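Kann der schon abräumen?

Ich wollte von Tegwen Wynne eigentlich nur eines wissen: Wann muss ich meinen Küchentisch nicht mehr selbst abräumen? Sie lacht so laut, dass ich das Telefon weghalte. »Kauf dir erst mal keinen Roboter«, sagt sie. Na toll!
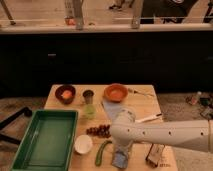
Tegwen testet bei Miltari, was Maschinen im Haushalt hinkriegen, und sie ist herrlich nüchtern dabei. »Greifen ist die halbe Miete. Die andere Hälfte ist wissen, was wohin gehört.« Im Projekt Elden haben sie 106 Aufgaben gesammelt, vom Sockensortieren bis zum Regaleinräumen im Laden. 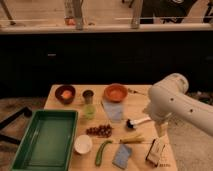 Und wie viele davon klappen? »40 so, dass ich mich umdrehen würde«, sagt sie, »und bei 20 gehe ich lieber gleich selbst ran.« Der Rest hängt vom Tag ab — und vom Licht, von der Unterlage, von allem Möglichen.
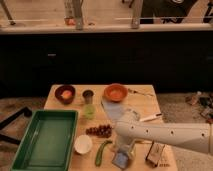

Am meisten ärgern sie Videos, in denen alles beim ersten Mal sitzt (ich gebe zu, ich schaue die wahnsinnig gern).
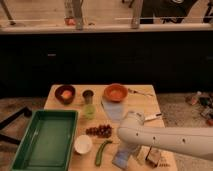 Ich frage also nach meinem Tisch. »Die Schüssel ist brav, die behält ihre Form«, sagt Tegwen. Bei Trauben, die so locker daliegen wie diese dunkelroten, wird es heikel: zu fest, und es gibt Saft. Bis auf Weiteres räume ich selbst ab, und Tegwen auch, sagt sie.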